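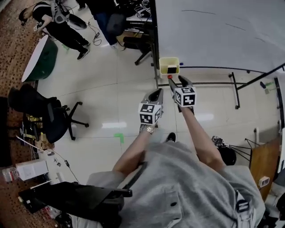
Small red ball and open cream container at the table edge, Murnalell.

Murnalell Toy Library: progress report to the Michalík Fund

November
By the Murnalell program office
3 min read

Purpose

This report covers the second half of the grant period. It sets out work completed on the catalogue, lending and the Favdale outreach service, and lists the matters that need a decision from the Fund before the next payment is released.

Catalogue

The old card catalogue has been replaced by a single electronic register. 230 items have been entered with a condition grade, a suggested age range and a storage location. Sets made up of many small parts took longer than planned. Each part is now listed on a contents slip kept inside the lid, and the slip is checked on return while the borrower is still at the counter.

The register does not yet hold replacement costs. These were recorded unevenly on the cards, often as the price paid at the time of donation or purchase, and we have left the field blank until current prices can be confirmed.

Lending

The loan period was changed from two weeks to three in response to requests from families who travel in from the outlying roads. Overdue items have fallen since the change, although the effect is hard to separate from the reminder messages introduced in the same month. Demand is strongest for puzzles, balance toys and ride-on items. Board games for older children are borrowed less than we forecast, and purchasing in that category has been paused.

Incomplete returns remain the main cause of items being withdrawn. Most are missing one part and can be lent again with a substitute from the spares drawers. The contents slip is amended when this is done.

Favdale outreach

The outreach service runs on Thursday afternoons from the hall at Favdale. Six sessions were planned for the period and all were held. Stock is carried from Murnalell in stacking crates and returned the same evening. This works for small items but rules out the larger outdoor toys – the hall has no lockable storage, and the hire agreement does not allow goods to be left overnight.

A request for a cupboard has been lodged with the hall's managers. No reply had been received at the time of writing.

Hedport

The proposed exchange of stock with Hedport has not started. The two registers use different item codes, and a conversion table is being drafted. We expect to trial the exchange with puzzles only.

Budget

Spending on storage and labels was over the estimate. Spending on vehicle hire was under it, and the difference covers the overrun. No change to the total is sought.

Decisions requested

Approval to move the unspent vehicle hire amount to the storage line.
Approval to extend the Hedport work into the next period.

Related items

Favdale outreach: session times and borrowing rules
Toy safety checks: revised procedure
Murnalell Toy Library: first progress report
How to donate puzzles and games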